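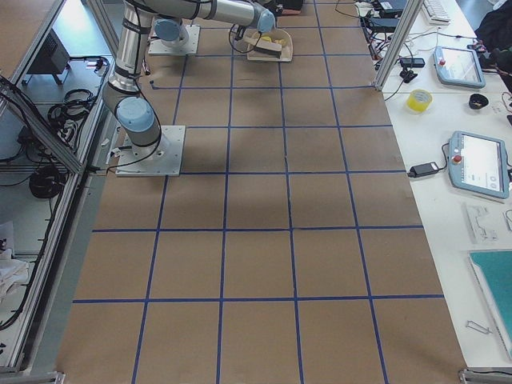 Station 2, Valtden cell: both arms mounted, taped grid on the work surface, pendants on the side table.

Cell Inspection Checklist with Comments
Placement Repeatability Study, Jerka Project
August | By the Cell Safety Office, Cenondale Laboratory
Print this page | E-mail this page

Scope. To be completed before each block of trials. The study compares grid-referenced placement with placement from taught points only. Each condition consists of 200 trials, and there are three conditions, for a total of 600.

1. Arm base plates and bolts
Result: Pass
Comment: Bolts checked by hand and with the torque wrench. No movement at either plate.

2. Tape grid on work surface
Result: Pass with comment
Comment: One crosswise strip has a small curled end on the left. Press down or replace before the next block. A lifted strip can shift a part and would affect the placement error recorded for that square.

3. Squares in the foreground clear of parts and tools
Result: Pass

4. Parts tray
Result: Pass
Comment: Tray is below the end of the nearer arm. Confirm its position against the Sung protocol, section 5, after every refill.

5. Cables on the frame
Result: Pass with comment
Comment: The cable on the long rail is fastened at intervals. Loose cable is coiled on the shelf area and should be tied.

6. Cables beside the upright post
Result: Action required
Comment: Black cables are tangled next to the work surface. Separate, label and route them away from the reach of the arms. Trials are not to resume until this is done.

7. Teach pendants
Result: Pass
Comment: Both pendants are on the side table. Stop function tested on each, once at rest and once at reduced speed.

8. Side table housekeeping
Result: Pass with comment
Comment: Remove the tape roll and clear packaging. Keep the area next to the pendants free.

9. Trial log
Result: Pass
Comment: Last entry is trial 33 of the second condition. Trials already logged remain valid. The strip noted under item 2 must be entered in the log with the time of repair.

Overall result: Conditional. Reinspection Tuesday, 9:30 a.m. Items 2, 5, 6 and 8 only.

Contact: Cell Safety Office, Cenondale Laboratory | © Cenondale Laboratory | Back to top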